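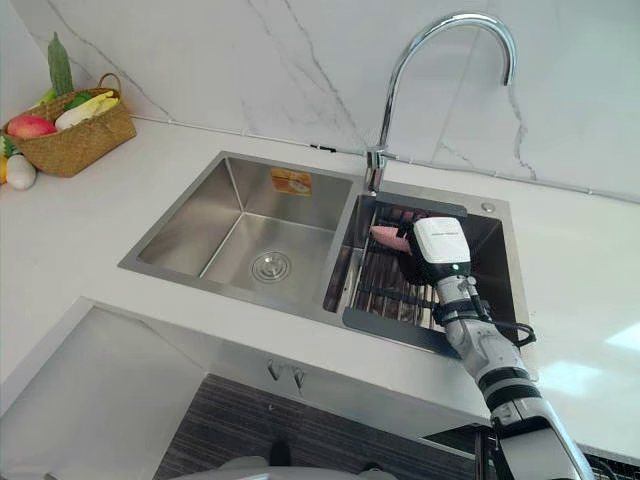
Clatville refits shared kitchens with double sinks

The shared kitchens at the Clatville residence are back in use after a refit of the sinks and counters, housing manager Dalia Org told residents in a notice posted in April. The work covered 6 kitchens and was carried out by Gumeck, a local plumbing and counter firm.

Each kitchen now has a stainless steel double sink set into a white countertop, with a veined white marble backsplash behind it. The left basin is the larger of the two and is meant for washing. The right basin takes a dark grey rack insert with parallel bars, so that dishes can drain over the sink and the counter stays clear. A single tall gooseneck faucet stands between the basins and serves both.

The old sinks had one basin each and a separate plastic drying tray. Residents had complained of water pooling behind the trays and getting into the joint at the wall. Kiprono Shemweta, who led the work for Gumeck, said two of the old counters had swollen at the back edge and could not be reused. The joint between counter and backsplash has been resealed in every kitchen.

Water was shut off on one floor at a time, from 9 a.m. to 4 p.m. The third floor took a day longer than planned after a shutoff valve failed and had to be replaced. Org said the cost of the valve was covered by the original contract.

Residents are asked to follow a few rules for the new units:

Lift the rack out before pouring away hot oil or cooking water.
Do not stand cast iron pans on the bars overnight.
Clean the steel with a soft cloth and dish soap. Scouring powder will mark the finish.
Wipe lemon juice and vinegar off the marble right away - both will etch it.

Racks that go missing will be charged to the floor at $200 each. Spare drain strainers are kept at the front desk and are free.

Blandine Hervieu, a second-floor resident, said the new layout works well for large pots but that the rack is too shallow for tall glasses. Org said a deeper rack is being priced.

Leaks and loose fittings should be reported to the front desk before 2 p.m. for a same-day visit. The laundry room sinks are next on the list, with no start date set.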